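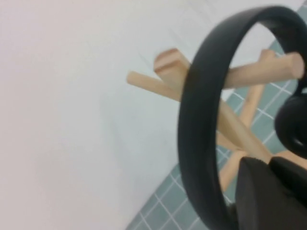 So how many tries does it take before the arm can hang up a pair of headphones by itself, and how do you decide which tries are worth keeping? A reader left that under my January update and I gave a pretty lazy answer, so I'm going to use this report to do it properly. Short version for anyone skimming: I recorded 2920 demonstrations, threw out 832 of them, and the second number taught me more than the first.

The plan I turned in at the start of the semester said 2000 demonstrations, one task, one arm, done by midterm. One task, yes. One arm, yes. Done by midterm... well. I got there a few weeks late, and by then I had rewritten my rules for a good demonstration twice.
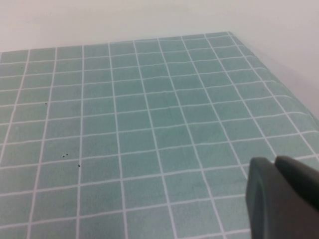

Teaching Huma to Hang Things Up: Final Project Report
By Bujar Mladenović
Filed under: Student Projects, Robot Learning

Huma is what I call my training setup, meaning the recording scripts, the folder layout, and the policy that comes out at the other end. I drive the arm by hand with a leader controller, the scripts save the joint positions and the camera views, and later the policy tries to copy what I did. The course gives everybody the same starter code (it's called Clurka, and yes, I complained about it on the class forum too) but you pick your own task and collect your own data.

I picked headphones and a stand mostly out of stubbornness. The other project I considered was stacking cups, and I'd already watched a bunch of people do cups. Headphones are awkward in a fun way! The band flexes, the cups swing around, and there isn't one correct spot to grab. A cup is a cup from pretty much any side. Headphones look like a completely different object if you rotate them a little.

My first batch was 1000 demonstrations and I was really proud of it. I'd gotten fast, I had music on, I was cranking them out. Then I trained on it and the arm would go to the right general area and just sort of hover there, like it had forgotten why it walked into the room. I spent two evenings looking for a bug in the training code before I went back and watched my own recordings. I was the bug. Half the time I approached from the right, half the time from the top, and in between I'd pause to think about it. The policy had learned my pausing beautifully.

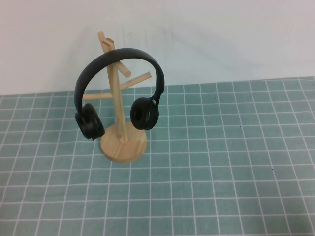 Deciding what counts as a success was the next mess. At first I wrote "headphones are on the stand" in my labeling sheet and figured that covered it, and then I had to label a few hundred of these and realized I kept changing my mind. The band can rest on the post just below the tip and the whole thing can still hang at a tilt, one ear cup down near the base and the other one noticeably higher. Is that a pass? In the first batch I said yes in the morning and no in the evening, which is a terrible way to label anything. I finally settled on this: if the band is over the post and neither cup is touching the tabletop, it passes, tilted or not. Pretty hanging would have to be somebody else's project.

The stand itself makes this harder than I expected. It's the little tree kind with pegs sticking out at different angles, and the policy doesn't know that I only care about the middle post. Any time a demonstration had the band catching on a peg before I worked it free, I had to choose between keeping it as a recovery example and dropping it. I kept the ones where I fixed it in one smooth move. The ones where I wiggled back and forth went in the trash pile, and that's where a big chunk of the 832 came from.

The rest were boring losses. A few recordings stopped early when I hit the wrong pedal. One whole afternoon had the two camera streams out of step with each other, and I didn't catch it until I'd saved everything under the right names and backed it up, very responsibly.

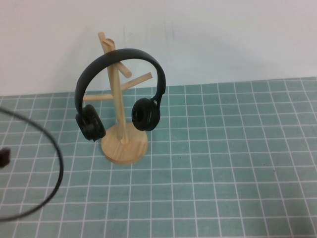
After that afternoon I started checking every tenth recording right away, with both views side by side, before going on. It's slow and I hated it for the first hour. It also meant I never lost another session, so it stays in the workflow.

I also stopped resetting the stand to the same place each time. In the first batch I'd been putting it back almost exactly where it was — I even felt good about how neat that was — and the policy fell apart as soon as the base moved a little. For the second batch I nudged the base and turned the stand between demonstrations, sometimes a lot, sometimes barely.

Things I'd tell the next person who borrows my scripts: write down your pass rule before you record anything, pick one approach direction per batch, and train on a small set early even if it feels silly. My labels and the cleanup script are in the Brevano folder on the course drive, with a readme that's mostly up to date. The pedal mapping section is wrong, so ask me about that one.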